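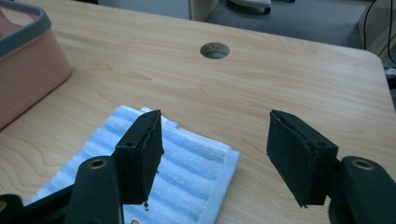

News from the Clirnwood Swimming Club
October 6, 2024

Dear members, parents, grandparents and everybody else who finds this in their inbox,

The pool reopened two weeks ago after the long summer closure, and I think most of you have been down by now to see what was done with the place. The new tiles in the shallow end are lovely underfoot (much less slippery than the old ones, which had been there since before I learned to swim), and the water has been a steady and very pleasant temperature every time I've gone in. The showers on the left side are still a bit moody. If yours goes cold, step out, wait a minute and press the button again, and it usually comes round.

Adult beginners

I want to start with the adult beginners' class, which means a lot to me because I came into the club that way myself, at the age of forty-six and holding on to the rail with both hands. Philomena Ní Mhurchú is teaching it again this fall, and we have eleven people signed up, with room for three more. You don't need to be able to float. You don't need to like putting your face in the water, either. Philomena spends the whole first session on breathing and on getting in and out calmly, and she has never once hurried anyone. One of last year's group, Cillian Egan, swam his first full length in July down at the lake while we were closed, with his two daughters walking along the jetty beside him and shouting the whole way. He told me he drank half the lake and would do it again tomorrow!

The class runs for ten weeks and costs $200, and if that's hard to manage in one go, please talk to me and we'll split it up. We have done this for plenty of people and it stays between us.

What to bring

A few new families have asked what the children should have with them for lessons, so I'll go through it once and then those of you who've heard it a hundred times can skip ahead. A swimsuit that fits, first of all, and for longer hair a cap. Goggles are a good idea from the second level up, but please try them on at home before the lesson, as we lose a good bit of pool time every week to straps. And a towel that the child can recognize. I can't say this strongly enough. We had a whole heap of plain white ones in the lost property bin last spring, and not one child could tell me which was theirs.

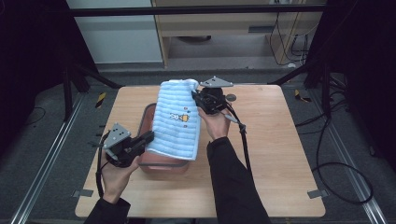 Names help too, of course. A laundry marker on the label lasts most of a season, and the sew-on kind lasts longer if you have the patience for it (I do not). Flip-flops are fine in the changing rooms but should come off before the poolside. Snacks stay in the bag until you're back out in the lobby, and yes, that includes raisins, which we found in the filter last year.

Lost property itself has moved. It used to be under the bench by the front desk and now it's in the tall cupboard beside the vending machine. Anything still there at the end of the month goes to the thrift store on Keane Street, so do have a look the next time you're in, particularly if you're missing a single gray sneaker, a very nice thermos or a pair of reading glasses with a green cord.

The sponsored swim

Now for the part I've been looking forward to writing. The sponsored swim brought in $973, which is the most we have ever raised in one afternoon, and it goes toward new kickboards and a proper set of steps for members who find the ladder difficult. Between all the lanes you swam 308 lengths. Aoife Quinlan kept the tally on the whiteboard and wouldn't let me round it up, though I asked her very nicely. Senan Scanlon did 32 of those on his own, all of them breaststroke, and then stayed to help put the lane ropes away. Thank you to everyone who swam, everyone who pledged, and whoever brought the lemon bars. I never found out who it was, and I would like the recipe.

The steps should be ordered before the holidays. Ruairí Hennessy has been getting prices and tells me there is a model with a wide handrail that would suit us, but delivery is slow, so please bear with us into the new year.

Looking after your things

I was asked to pass on some advice about swim towels that have gone stiff, a subject I turn out to have opinions on. Skip the fabric softener. It feels nice for a day and then the towel just pushes the water around. Use less detergent than you think, give everything a good shake before you hang it up, and if you have a dryer, ten minutes at the end brings the loops back up. Swimsuits only want a rinse in cool water and a flat place in the shade. Wringing them out is what ruins the elastic, and I say that as a person who wrung out every suit she owned for twenty years. 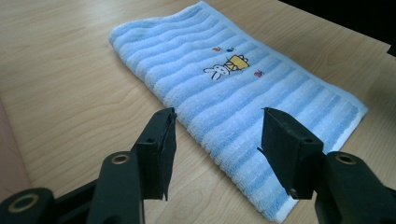

Dates and small notices

Saturday-style family swims are back in the afternoon slot, and the new timetable is pinned up by the front desk. Please take a photo of it, as the paper copies went very quickly.

We need one more person to help in the shallow end with the youngest group. You'd be in the water for forty minutes, mostly being splashed. Speak to Philomena if you'd like to try it.

Parking behind the building is tight while the drain is being repaired. The side street is free after five.

If you've changed your phone number over the summer, let me know so that we can reach you when a lesson is canceled at short notice.

See you in the water, and do say hello. I'm the one in the orange cap, slow lane, most mornings.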